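Motion blur, a frame gate, and a bug in my timestamps

Most of this month went into the perception side of the two-arm cell. The policy side has been stable since I moved the action chunking out of the control process and into its own worker, so I finally had time to look at why the object tracker kept losing the book.

Setup, for anyone who skipped the earlier posts. Two arms on a shared rail, one fixed camera, and small cameras near the grippers. Everything publishes onto Menik, my message bus, which is a thin layer over shared memory with a ring buffer per topic. Pomeck reads from Menik and runs perception. Pleltier plans. The controller consumes whatever Pleltier last wrote and interpolates. None of this is clever, and I would like to keep it that way.

The symptom was a pose estimate that jumped during fast approaches. The fixed-camera estimate was fine. The close-range estimate, which is supposed to take over inside the last stretch of the approach, would drift, snap, drift again, and then report high confidence on something plainly wrong. My first guess was calibration, and I lost two evenings to redoing the hand-eye transform. The new one agreed with the old one to within noise.

So I dumped the raw frames from one session and went through them by hand, all 1,608 of them, sorting into usable, marginal and useless.
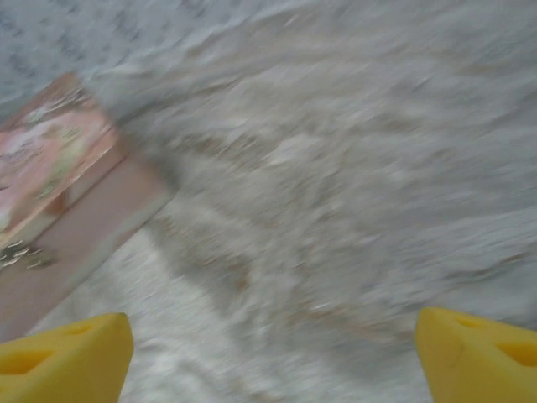 The tracker was treating every frame as equal. Feature matching on a smeared frame still returns matches. They are bad matches, but they are bad in a consistent direction, so the outlier rejection step sees agreement and lets them through. The confidence score is computed from inlier count, and inlier count was exactly the thing being fooled.

The fix is a gate in front of the matcher. I tried variance of the Laplacian first, like everyone does. It works on textured objects and fails on plain ones: a sharp view of a smooth surface scores about the same as a blurred view of a busy one. Any fixed threshold throws away good frames somewhere.

What I ended up with uses joint velocity. The controller already knows how fast each wrist is moving, and exposure time is fixed, so expected blur in pixels is a short calculation given an approximate depth. If the expected blur is over 2 pixels, the frame is dropped before matching and the filter coasts on the kinematic prediction. The image-based score stays in as a secondary check for the case where the object moves and the arm doesn't.

This exposed the timestamp bug. Menik stamps a message when it is published, and the camera driver was publishing after decode. Joint states have no decode step. I was pairing each image with a joint velocity from up to 141 milliseconds later, by which time the arm had often slowed down. Half the blurred frames looked stationary according to the gate. The driver now passes the capture time through, and the lookup interpolates joint state at that time. I should have done this at the start. There is even a comment in the driver, in my own handwriting so to speak, saying to do it.

With both changes in, I went back to the book. It is a decent test object for the handoff between cameras: large, flat, and thin enough that a small height error matters a lot at the edges.

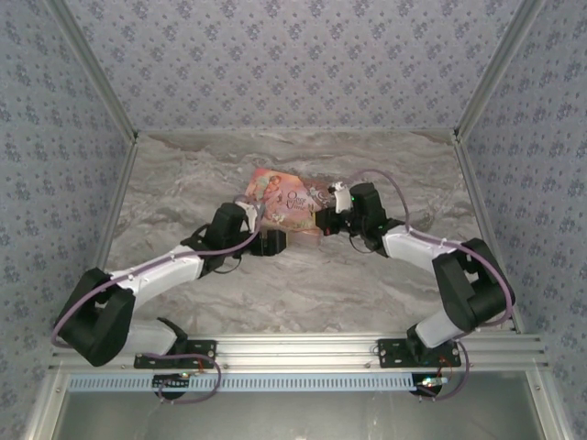 Pleltier also needed a change. It used to replan on every pose update, which was tolerable when updates arrived at a steady rate. With the gate dropping frames, updates now come in bursts, and the planner would sit idle and then thrash. I added a minimum interval and a staleness limit. Past the limit, the arm slows down — and slowing down reduces blur, so frames start passing the gate again. The loop is self-correcting as long as the speed floor is low enough. Set it too high and the arm can cruise along forever just above the blur limit, seeing nothing. I found that one in replay, before it got near hardware.

Replay is handled by Westerberg, which reads logs back through Menik at original timing or faster. The regression set is now 2,677 frames with hand-labeled poses. It includes the ugly ones on purpose.

Remaining trouble is glare. Glossy covers produce highlights that stay put relative to the light and slide across the object as the camera moves. They are sharp, they have strong corners, and the gate has no opinion on them. Reflective metal parts are the same problem in a smaller area. For now I mask saturated pixels with a small dilation and accept losing some real features next to them.
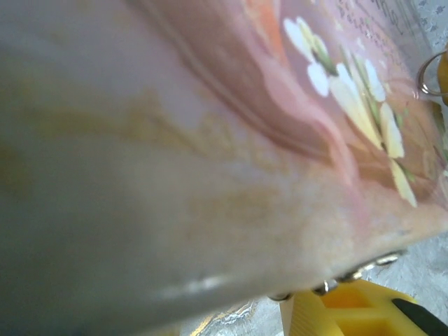

Next steps

Move the saturation mask into Pomeck's preprocessing stage so the fixed camera gets it too. At the moment it only runs on the close-range path.

Log the gate decision along with the frame. I currently recompute it during replay, and the two will disagree as soon as I touch the depth estimate.

Make Menik reject messages with no capture time. A warning would be politer, but I ignore warnings.

Try a shorter exposure with more gain. The matcher tolerates sensor noise fairly well, and the blur calculation scales directly with exposure, so this may let the approach run faster with no other changes. The lighting will probably need work first.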